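Questions We Hear Most About the Guerra Cider Club

Last updated May 6, 2022

We get a lot of mail about the club, and we love it, so please keep writing! But Gizella Kozma, who opens most of it, asked me to put the usual answers in one spot.

Is your cider sweet?
Mostly no, though I understand why people expect it. A lot of us grew up with the sugary kind from the grocery store. Ours ferments until nearly all the sugar is gone, so what you get is dry, a bit tart, and closer to a crisp white wine than to apple juice. The one exception is Indau, our dessert cider, and that one is sweet enough to stand up to a slice of pie (we've tested this more than we needed to).

What comes in a club shipment?
You get six bottles, twice a year. The June box usually leans toward the lighter ciders, and the late fall box has the barrel-aged ones. If you only want dry, tell us when you join and we'll leave out the Indau and put in another bottle of Furnen.

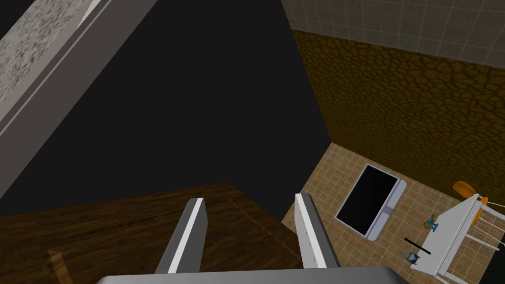
We can do mixed boxes or all one kind, but please let us know before the first of the shipping month. After that the labels are printed and poor Gizella has to start over.

How many members are there?
We cap it at 200, and as I write this we have 146. The cap is there for a dull reason: the barrel-aged batch only makes 600 bottles, and we like to keep a share of those for the tasting room.

Do I need to keep the bottles in the fridge?
A cool, dark closet is fine for months. Chill them for 3 hours before you pour, and take the barrel-aged ones out a little early, because they taste like nothing much when they're ice cold. Once a bottle is open, finish it within a day or two.

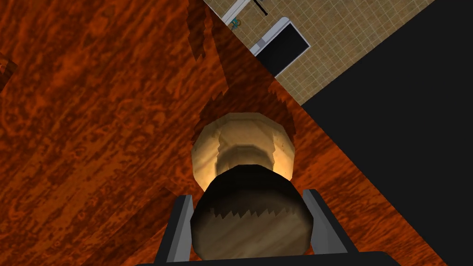
A rounded, cream-colored piece on the burl-grained tabletop.

What is the stuff at the bottom of my Dresex?
Yeast! Dresex finishes fermenting in the bottle, and a thin layer settles out. It won't hurt you. Pankaj Singhal, our cider maker, likes to swirl it in for a rounder, breadier taste, while I stand the bottle up overnight and pour slowly. We have agreed to disagree.

Can I send a box as a gift?
Of course, and we'll tuck in a handwritten card. An adult has to sign for it, so a work address is often the easiest choice.

How do I cancel?
Send us a note any time before your box ships. There's no fee, and you're welcome back whenever there's room.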